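Trullport, September

Nirard Publishes Its Tabletop Cell Care Routine, Including the Parts It Used to Get Wrong
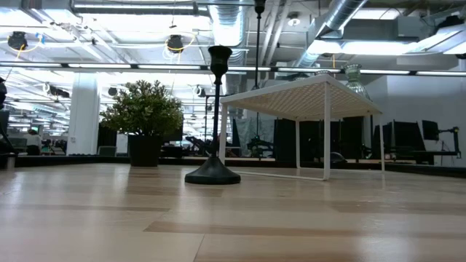 Cárdenas would like it known that the first draft of the routine ran to 15 pages and that "a cell with one arm and one table should not need a table of contents." The comment was accepted. So was the one after it, in which Cárdenas asked why the section on cleaning the camera window came after the section on calibrating the camera.

Nirard, which builds and looks after small handling cells for household goods, today released the routine its Trullport workshop uses to keep its tabletop cell in working order. The cell practices picking up and putting down the sort of thing people keep on shelves: candlesticks, potted plants, glass vases and the rack the vases stand on. It is free to download, and at four pages it can be read over a sandwich.

The routine starts with the table. A glossy wooden top looks good to visitors and throws the ceiling lights straight back at a fixed camera, so the morning check begins with the lights on at the level they will stay at all day. The operator takes one reference view and compares it with the saved one. If a reflection has moved, something else has moved too, and the usual suspect is a light fixture that somebody has helpfully straightened.

Next comes the rack. Its position is checked against the saved layout before any arm motion is allowed, and the check is repeated after lunch. Earlier versions of the routine trusted the rack to stay where it was put. The rack had other ideas, or the people leaning on the table did.

Glassware gets its own page. Clear glass is hard for a depth camera to make sense of, and the first attempt of the day on any glass piece is now made at reduced speed, with the gripper force set at the bottom of its range and raised only as needed. Finger pads are wiped with a dry cloth before each glass session and replaced after 200 picks, whether or not they look tired. Nirard used to replace them when they looked tired. The workshop also used to own more glasses.

Calibration follows cleaning, in that order, with thanks to Cárdenas. The window is wiped, the arm is sent to its home position, and the operator runs it through a short set of touch points on the tabletop. An error of over 2 millimeters at any point means the cell stays stopped until the mount bolts have been checked. Operators are asked not to correct the error in software first. Software will correct it beautifully, and the bolt will go on loosening in private.

The repair section is mostly about cables. Heltis, which supplied the cell's wrist unit and its wiring, worked with Nirard on a replacement procedure that can be done at the table with ordinary hand tools. The old procedure called for the arm to be taken off its base and carried to a bench, a task everyone described as quick and went to some trouble to be elsewhere for. Under the new one, power is locked out, the arm is supported, and the wrist cable is swapped from the outside cover. Slack is then checked by moving each joint by hand through its full travel before power goes back on.

There is also a half page on plants. Leaves shift when touched and drop bits afterward, and the bits find their way into the base fan. The filter is to be checked at the end of any day on which a plant was handled. Watering is done away from the cell - a rule with a story behind it that Nirard has decided to keep to itself.

The workshop log sheet is included as a separate file. It has a box for the fault, a box for the fix, and a box marked "What we thought it was," which tends to fill up fastest.

Nirard will revise the routine as the cell gives it cause. Copies of the routine and log sheet are available from the company's Trullport office, which also takes corrections. Cárdenas has already sent two.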